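Home | Diary | Fixtures | Photos | Contact

March 2018

Well, we lost the cup semi-final and I'm still cross about it. Nikness away, on that horrible sloping pitch, and we were one up with the wind behind us at half-time. I really thought we'd done it! Then they swapped ends, hoofed everything long and scored twice from corners. Two-one, and a very quiet coach home.

I'd guess there were more than 200 there, which is massive for us (we get 100 on a good day at Mabaso Road). Our lot sang right through the second half, even when it had all gone wrong, and I've got no voice left this morning. 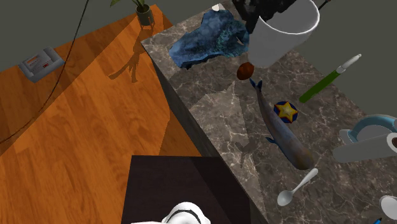 Anyway, the league. We've got Drestusero next and then Kovico at home, and if we take four points from those we should be safe. I'd have bitten your hand off for that last July, when we had nine players at training and no keeper.

My knee is still sore, so I only got the last 30 minutes. Had one decent header, straight at him. I keep seeing it go in. Ice pack on, tea made, kit still in the bag by the door.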